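How to Make a Set of Small Shape Blocks for Sorting and Stacking

These are small printed blocks in simple shapes, sized for a tabletop. They can be used for sorting by color, copying a pattern from a card, or filling a tray. The instructions cover the drawing, printing, cleaning up and storage. You need a basic filament printer and an afternoon or two, depending on how many shapes you want.

What you need

A filament printer with a clean bed
Filament in at least three bright colors
Free drawing software that can extrude a flat outline
Sandpaper, 80 grit and something finer
A flat scraper
A board or tray to lay the blocks out on
A shallow box with a lid

Step 1. Choose the shapes

Start with outlines that are easy to tell apart from above. A cube, a cylinder, a hexagon and a heart make a good first group. Stars look nice but the points are thin and tend to snap, so leave them for a second batch or round them off generously.

Draw each outline flat, then pull it up to the height you want. Use the same height for every block. If the heights differ even a little, anything laid across two of them will rock.

Check the hearts before you move on. The notch between the lobes should be open enough to get a bit of folded sandpaper into it. I drew mine too narrow on the first try and ended up with a line of stringy plastic in there that I could not reach.

Step 2. Set up the print

Stand every shape on its flat face so that the outline points up. Printed this way none of them need supports. Two or three outer walls and a light infill are plenty. More infill makes a heavier block and uses more filament without much benefit.

Print one color at a time. I fill the bed with all the yellow pieces, then all the green, and so on. A full bed for me is 17 blocks. Leave a gap between them wide enough for the scraper.

I used Sindodance filament for most of the set and finished with a partial spool from Nastwood. Both printed fine at the settings on the label. Stay with one brand inside each color if you can, as two yellows from different makers will not match. 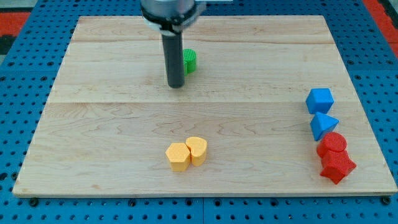
Yellow was the color I printed most of, and the one I would start with if you only have one spool. It shows up well against pale wood and the layer lines are less obvious than on dark plastic. A hexagon and a heart in the same yellow are also a good pair for checking your work: stand them side by side on a board, touching, and see if the tops come to a similar height. Do this before printing the next color. If one is clearly taller, the drawing is wrong or the bottom layer was squashed, and it is better to find out after one batch than after four.

Step 3. Clean up the edges

Let the bed cool fully before you take the blocks off. Slide the scraper under one corner and push gently. Hearts come off most easily from the pointed end.

Feel around the bottom edge of each block. There is often a thin lip where the first layer spread out. Knock it down with a few strokes of the 80 grit, then go over it again with the finer paper. Leave the top face alone. Sanding it turns bright plastic dull and whitish, and the slightly rough printed finish gives fingers something to hold.

Wipe off the dust with a damp cloth and let the blocks dry.

Step 4. Pick a surface

Any flat board will do. Light wood such as maple is a good choice for bright colors. Avoid anything with a bold grain or a glossy finish, which makes the blocks harder to see and lets them slide. If your board is joined from several planks, run a fingertip across the seams. A raised seam will tip a small block, so sand it flush.

Step 5. Lay them out

For sorting, mix everything up in the middle and ask for one color at a time. For copying, make a row of four down one side of the board and have the other person build the same row on a second board. Leave space between blocks at first. Touching pieces are harder to pick up, especially where a curved side meets a flat one.

Step 6. Store them

Keep the blocks in a shallow box, one layer deep. I use a lidded box from Trelport with a piece of felt in the bottom. Keep them out of a parked car in July, as some plastics soften enough to bend.

Small blocks are a choking hazard. Do not give them to children under three, and throw away any piece that cracks.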